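Flondholm Relief Wall Map, Two-Panel Edition

Product details
Maker: Prornent
Series: Flondholm
Panels: 2
Scale of relief: exaggerated vertically for reading at a distance
Printed place names: 3,921
Gazetteer: included, 576 pages
Finish: matte
Mounting: rail or corner screws

The Flondholm is a raised-relief wall map of an island province and the waters that surround it. It comes as two panels that meet along the Joubert Strait, so the north island and the south island can be hung together or on separate walls. Each panel has its own legend and its own scale bar.

The north panel covers the high country. The Flirudska range runs down the west side and drops quickly to the sea, and most of the towns sit on the flatter eastern shore. The long river valleys are easy to follow by hand, and the county lines are printed in a thin gray that stays out of the way of the roads. The south panel is mostly low farmland, lakes and marsh. Relief on this panel is slight, and the maker has used color more heavily there to show what the surface can't.

Water depths are given by shading in the strait and along both coasts. Lighthouses, ferry routes and harbor limits are marked. The ferry routes are the year-round ones only. Seasonal boats are listed in the gazetteer under the port they leave from.

The map is made for classrooms, libraries, visitor centers and offices. Lettering for county seats can be read from the back of an ordinary classroom. Village names are smaller and need a closer look.
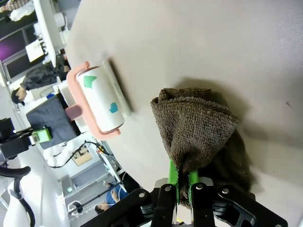 Relief panels collect dust in the valleys, and the Flirudska side of the north panel collects the most. Dust it every month or so with a soft brush, working downhill from the ridges to the coast. For fingerprints, use a plain cloth that is barely damp. Looped terry like the brown towel shown is fine for the frame and the rail, but keep it off the raised surface – the loops can catch on the peaks and lift the ink. Do not use glass cleaner, alcohol or furniture polish on any part of the map. Let the panel air dry before putting a cover over it.

Hanging

The rail is the better choice for plaster walls. It carries both panels and lets them slide apart for cleaning. Corner screws are supplied for wood or masonry. Leave a small gap at the strait when hanging the panels side by side, as they grow slightly in warm rooms. Keep the map away from radiators and direct sun. The blues fade first.

Gazetteer

The gazetteer lists every name printed on the map, with county, grid square and elevation. Former names are given where a town has changed its name or been joined to another. It is in one alphabetical order for both islands. The county tables at the back give area, seat and bordering counties. The paper cover is not meant for daily library use, and a hardback is available separately.

Changes in this edition

– Three southern counties redrawn after the boundary change
– Main road around the north cape now shown as paved
– Two lakes corrected in outline
– Strait depths updated

Ordering

Panels are sold as a pair. Single replacement panels can be ordered if you give the edition letter from the lower left corner. Older panels will not match the current colors exactly. Each printing is limited to some 300 sets, and orders placed after a printing sells out are held for the next one, normally in April. Sets ship flat in a crate. Please check both panels for dents before signing for delivery and keep the crate until the map is on the wall.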